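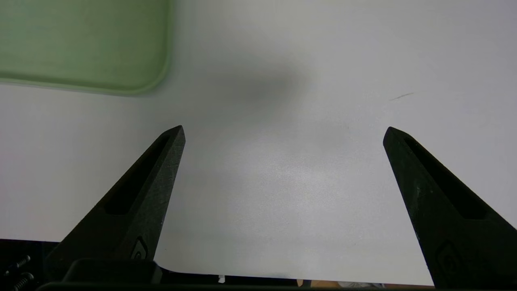
Search this journal
Search
Home Issues Authors About

4.2 Recall of the long and short spots

The second part of the study looked at whether viewers remembered the brand after watching a branded short film, compared with a standard commercial for the same drink. Stolulix, a sparkling water sold mostly in Aststead, supplied both versions. The film ran 10 minutes and did not show the product until its last scene. The commercial showed it throughout.

We recruited 100 adults through the Khasawneh panel and assigned 52 of them to the film. The rest saw the commercial. Both groups watched at home in March and filled out the same form 2 days later. The form asked them to name the sponsor without help, then to pick it from a list, and then to say how they felt about the brand.

Unaided recall was lower in the film group, as we expected from the late placement of the product. The gap closed when people chose from a list. Film viewers also rated the brand as warmer, and their written comments dealt mostly with the story — several retold the ending in detail and left the sponsor out.

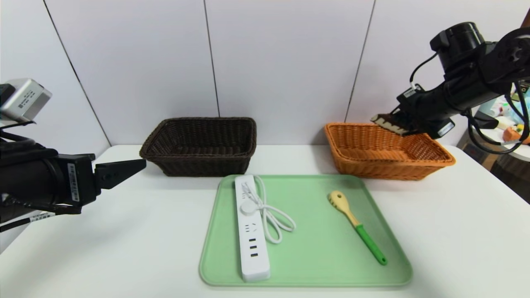

Figure 3. White tabletop with a woven basket and two black robotic arms.

Ratings of warmth were scored on the Besent scale, with the items in a fixed order. We did not ask whether people had bought the drink before, and prior use may explain part of the difference between groups. Viewers who stopped the film early were kept in the analysis — leaving them out did not change the direction of any result.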